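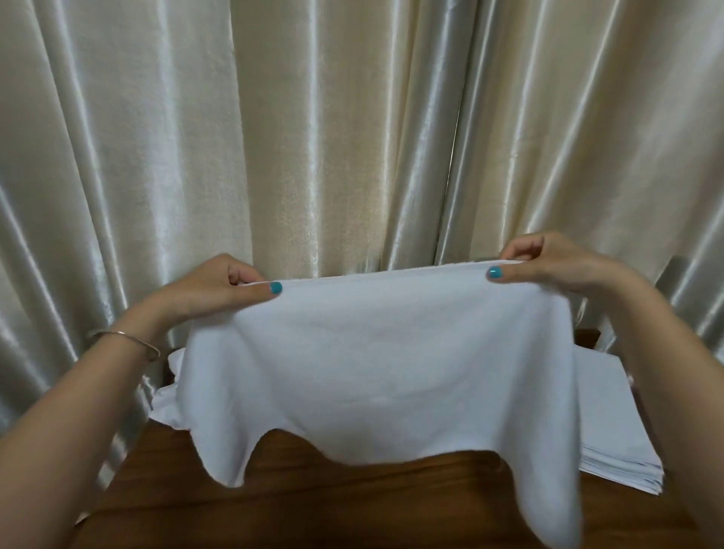
The folding table is where the savings are supposed to come from

Every vendor who comes through Stutdale with a laptop wants to talk about napkins. A folding machine costs this much, a pair of hands costs that much, and the lines cross after 14 months. I have sat through the Jender pitch 2 times now, and I still don't believe the chart.

I worked eleven years in linen service before I started writing about it, so I know what the chart leaves out. It treats folding as one motion. Pick up, square off, fold, stack. But a person holding a cloth up by its top edge is also inspecting it. She sees the hem that has started to go, the gray mark that will embarrass a restaurant at eight in the evening. That checking takes no extra time, so it never shows up as work, and when the machine arrives it has to become somebody's separate job.

Weltesus, a laundry I visited in October, put in a folder rated at 2,000 pieces a shift. Eleni Begović used to fold there. Now she feeds. She stands at one end and lays cloths on a belt, corners out, at the speed the belt likes. "Before, I set the pace and I could talk," she told me. "Now I look at corners." Her pay is the same. The manager, Rosaire Sandhu, described her job to me as upgraded, and I asked him what she had learned. He said she knew how to clear a jam.

I don't want to be sentimental about this. Folding by hand is dull and it is hard on the wrists, and I would not wish a full shift of it on anyone for the rest of their life. 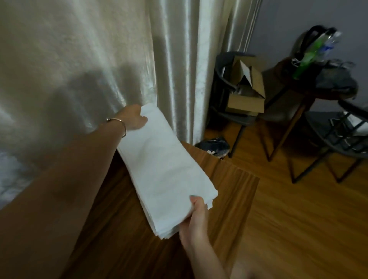

A folded stack, handled the old way.

What bothers me is how the dull part gets used as the argument. If the point were to spare people's wrists, the first thing to change would be the length of the shift or the height of the table, and both are cheap. At Vukčević, a smaller shop across town, they did exactly that. They rotate people between folding, sorting and the delivery counter, and they bought no machine. The owner says she may have to someday – her customers keep asking for lower prices.

She may be right. I would only ask that whoever signs the order spend a morning at the table first, with a pile of unfolded cloths, and write down everything they notice with their hands.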